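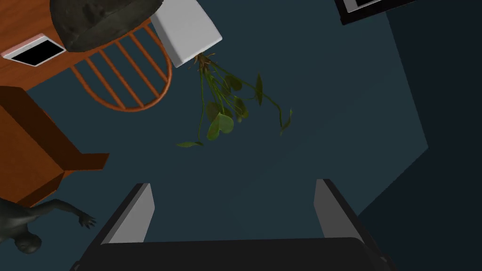

Let the office plants be somebody's job

I've worked in four offices since uni and every one of them had the same dead fern. You know the one. It turns up in a nice pot the week the lease is signed, gets a splash from whoever's rinsing their mug, and by March it's the colour of a teabag.

My argument is simple enough: if a workplace wants greenery, it should pay a person to look after it. Put it in the position description. At Bestach, where I did a couple of years in accounts, watering was "shared", so the peace lily by the printer got drowned every Monday and ignored the rest of the week. I did my bit of drowning too, I'll admit.

Pots matter more than people reckon. A big heavy one holds its moisture through a long weekend, while a skinny tapered thing dries out if you look at it sideways (and tips over when someone opens a window).

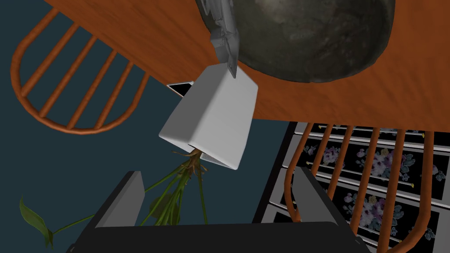 Hortensia Inga reckons I've got this backwards. She told me over lunch that caring for the plants together was the only time her team at Vollov talked about anything besides deadlines, and that handing it to one person would kill that off.

Fair point, and I did go quiet for a bit. But her team had 2 keen gardeners in it – most teams have none – and I'd bet those two did all the watering while everyone else had a lovely chat.
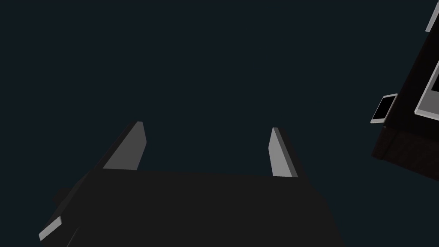 What it would cost

Hardly anything! Give someone 60 minutes a week, on the clock, and a decent watering can. We spend longer than that arguing over the air con.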